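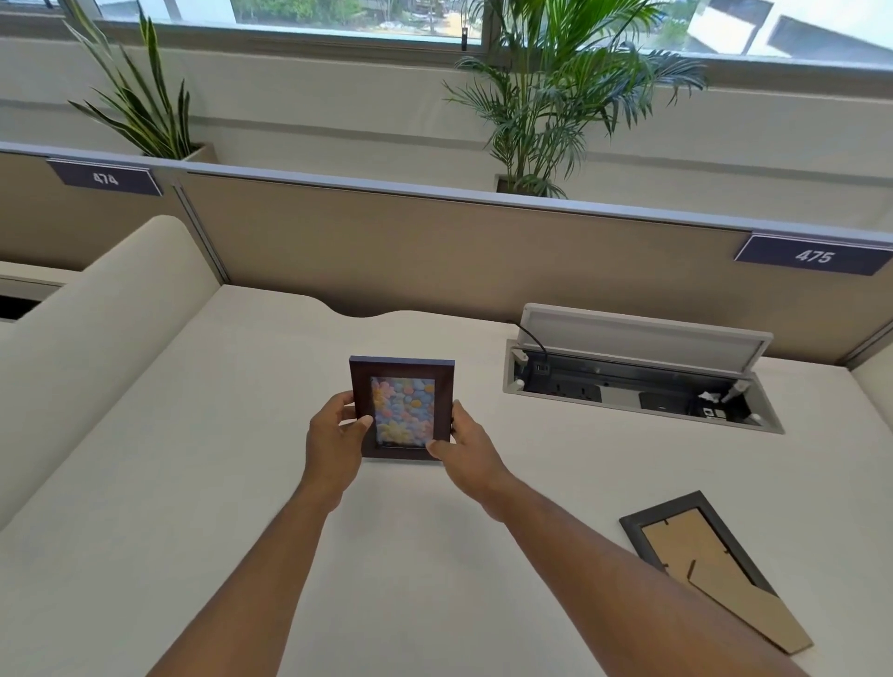 Small dark frame, held upright above the desk.

How to Set Up Picture Frames on an Office Desk

By Titilayo Okeke
Updated Sat 29 June

Most shared offices allow a few personal items on a desk, and picture frames are the usual first choice. They take up little room and they go home with you easily if you change seats. The steps below are for small tabletop frames with a fold-out easel back, on a desk with a partition along the far edge. Allow 20 minutes for two frames, including cleaning.

What you need

Two small frames with easel backs
A dry microfiber cloth
A second cloth, slightly damp
Four small felt or rubber dots per frame (optional)
A sheet of paper or a thin towel to lay the frame on

Step 1. Clear and wipe the desk

Move the keyboard, cups and papers off the area you plan to use. Wipe the surface with the damp cloth and then the dry one. Matte white desktops show dust along the back edge, so run the cloth into any cutout where cables pass down behind the desk. Keep the damp cloth away from the power box. If the box has crumbs or dust in it, leave them for whoever looks after your building's electrical fittings.

Step 2. Find out where the frames cannot go

Three areas should stay free:

The power and data box. If yours is set into the desktop with a hinged lid, the lid needs room to swing both ways. Open it and close it once before you decide on anything. A frame standing on the lid has to be moved every time you plug in a laptop.

The cable cutout at the back. A frame placed right over a notch can lose its footing when its easel leg slips into the gap. Keep the leg on solid desk.

The mouse area. Leave the full width of your mouse pad plus a hand's width beside it.

What remains is usually the strip along the partition and the corner next to the side panel. Both work well. The corner is the safer of the two -- people reaching across the desk seldom put an elbow there.

Step 3. Put the pictures in

Lay the frame face down on the paper or towel. Turn the retaining clips outward with your thumb. If they are stiff, use the edge of a coin and go slowly, as the thin metal kind bends and then will not hold. Lift out the backing board.

Clean the inside of the glass with the dry cloth only. Set the picture in, check from the front that it is straight, then replace the backing and turn the clips in again. Look at which way the easel stand is hinged before you close up. Many backings fit either way around, and if the board goes in upside down the frame will not stand.

For a desk you look at all day, soft artwork tends to wear better than something busy. Flower prints in pale blues, pinks and yellows go with cream panels and white desktops, and a wide dark border keeps them from fading into the background. I bought a set of prints from Ritano and have swapped them every October.

Step 4. Open the stand and set the frame down

Fold the easel out until it stops. Do not force it past that point. Hold the frame upright by its two sides, one hand on each, and lower it so the bottom edge and the leg touch down together. Try to keep your fingertips off the front. If you do leave a thumbprint, one pass with the dry cloth will take it off.

Press lightly on the top corner. If the frame rocks, check the leg first, then the clips. Felt dots under the bottom edge help on a slick surface. The Hutitz ones I use are thin enough not to change the lean.

Step 5. Adjust the angle

Sit down in your chair and look. Overhead office lights often put a bright patch on the glass. Turn the frame a little toward you, or slide it closer to the partition, until the glare moves off the picture. With two frames, place the larger one behind and angle both toward the chair. Leave a gap between them so you can pick one up without knocking the other.

Step 6. Check it again after a day

Work at the desk as normal. If you have moved a frame out of the way more than once, it is in the wrong spot -- try the other side.

Taking the frames down

Fold the stands flat before packing. Put the frames in a bag glass to glass, with a cloth between them, and carry them upright.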